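Marks on table top, what are they and will they come out

Hodside Home & Shed Forum > Timber, Furniture & Finishes
472 views

tassie_gearo wrote:
Hi all. Picked up a secondhand table in August, light coloured timber, really nice grain, no idea what species. Seller said it had been "oiled or something" which is a big help. Anyway theres two dark marks on it near where the white stand sits and I can't shift them. Warm water and dish soap, nothing. Don't want to go at it with sandpaper untill someone tells me I'm not about to wreck it.

Pic below, marks are left of the stand and a bit further back.

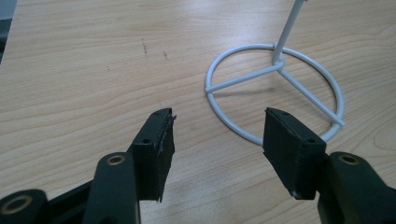
Tabletop with the two marks, white metal stand on the right

Stand is the bottom half of a thing the missus hangs her necklaces on. Paint on it is fine as far as I can tell. Cheers, Gearóid Costello

plumbbob12 wrote:
Metal transfer. Had the same off a steel lamp base. Pencil eraser, the white kind, light pressure. Go with the grain.

Marg in Ballarat wrote:
Lovely bit of grain that. Eraser first for sure. If no good then a dab of metho on a rag BUT test underneath, if the finish is shellac it'll go sticky on you and then you've got a bigger mark than you started with.

Ovon wrote:
Doubt its metal transfer, stand is painted. Long thin one with the specks under it looks more like a shoe or chair leg. Rubber. Did they move it on its side in a ute or anything?

tassie_gearo wrote:
Ovon - on its back under a tarp, my ute. So maybe. Tried the eraser just now, think the short one is a bit lighter? Hard to say in this light. Long one hasn't budged.

plumbbob12 wrote:
Painted on top doesn't mean painted underneath. Flip it over and look at the underside of the ring. Bet you its worn through.

tassie_gearo wrote:
Flipped it. White all the way round, no bare bits.

plumbbob12 wrote:
Fair enough. Still reckon eraser.

Ruairí Fitzgerald wrote:
Run a fingernail across. If it catches its a scratch with dirt in it and you can rub till Christmas. If it doesnt catch its sitting on top and something will lift it. Do that before you put any more product on.

Also don't use the Covis spray cleaner everyone is on about in the other thread. Left a cloudy patch on my sideboard, 4 goes with wax to get rid of it.

Marg in Ballarat wrote:
I use Covis every week and never had a problem Ruairí. You have to wipe it off, not let it dry.

Ruairí Fitzgerald wrote:
I wiped it off.

Marg in Ballarat wrote:
Well mine's fine.

tassie_gearo wrote:
Ok nail test. Short one smooth. Long one catches, only just, top end of it. So one of each I guess??

Ruairí Fitzgerald wrote:
Right. Short one, metho on a cotton bud after you've tested underneath. Long one, 20 minutes with a bit of paste wax and a soft toothbrush, get the dirt out of the groove. You'll still have the groove but pale instead of dark, won't notice it in that grain.

Ovon wrote:
Or sand the lot and re-oil. Whole top, a weekend tops. Spot fixes always show.

Marg in Ballarat wrote:
Over two little marks! Please don't. If its veneer you'll go straight through. Look at the edge first, see if the grain carries over.

lynch_st_joinery wrote:
Agree with Marg, no sanding till you know what it is. And stick some felt dots under that stand. Bunch of them in a packet, couple of bucks.

tassie_gearo wrote:
Got felt somewhere in the shed. Will check the edge tonite when the kids are off it, then metho test underneath. Ta everyone

plumbbob12 wrote:
Post a pic after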